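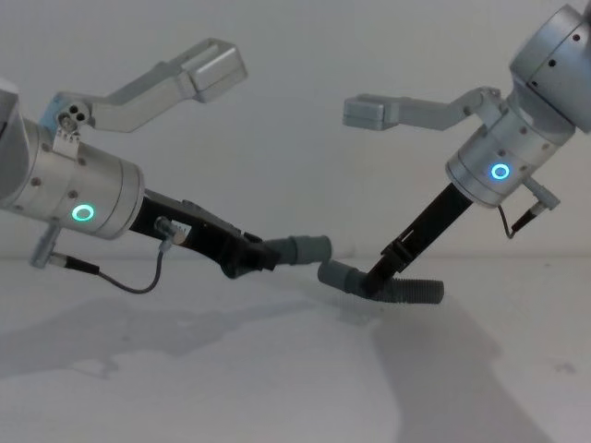

Two arms, one hose: the grey corrugated tube held at both ends over the white table.

Haddad Open Day Hose Set

README, October release

What this is

A small collection of two-arm handling runs recorded during the open day at the Haddad workshop in Mavinville. We had the doors open from mid-morning, the kettle on, and both arms working on the one job we never get tired of showing people: picking up a bendy bit of hose and doing something sensible with it.

There are 200 runs in the set. Each one is a single go at a task, from the moment the operator starts to the moment they let go of the controls. Visitors asked so many good questions about the hose (why is it so awkward? why do you need two arms? can I have a go?) that we decided to put the day's runs out properly, with notes.

Why hose

Rigid parts are kind to you. Once you have hold of a block, you know where the rest of the block is. A hose bends where it likes, and pulling on one end changes what the other end is doing. The ribbed part and the smoother cuff also behave differently in the grip, and you can spend a very happy afternoon finding out how differently!

The tasks

lift: take hold at both ends and raise the hose clear of the table
straighten: draw the ends apart until the sag is mostly gone
turn: swap which way the open end points
pass: move the hose from one arm to the other
free: whatever the operator fancied, usually after a suggestion from the crowd

The free runs are the messiest and my favourites. Please don't throw them out without watching a few.

Who drove

Savvas Raptis ran the demonstrations and drove most of the lift and straighten runs himself. Twenty-two visitors also took a turn, each after a short practice that was not recorded. Their runs have "guest" in the operator column. We kept no names or ages, and every guest agreed at the desk to their runs being shared.

What is in each folder

video: colour footage of the table and the arms
joints.csv: joint positions for both arms, with a time column in seconds
grip.csv: how far each gripper is open
notes.txt: a line or two typed by whoever was standing at the laptop

The notes vary a lot. Some are careful, and one just says "lovely".

Loading it

The folders open as they are in Useck. If you work in Skimov, run the convert script first; it takes a while on the longer free runs and prints nothing until it has finished, so give it a minute before you decide it has hung.

Known problems

Run 1873 is not a typing mistake. Our numbering carries on from earlier workshop recordings, so the run numbers here are much larger than the number of runs.
In 20 runs the grip file starts slightly after the video. These are listed in late_grip.txt.
Success is marked by eye. Two of us disagreed over several of the turn runs, and those are marked "unsure".
There is plenty of chatter from the room, so sound has been removed throughout.

Using it

Free for teaching, research and tinkering. If you make something with it, a mention of the Haddad open day would be very welcome, and so would a message telling us what you tried. Corrections to the notes can go through the usual issues page. Savvas reads them all, though he is slower to reply when there is a new hose on the bench.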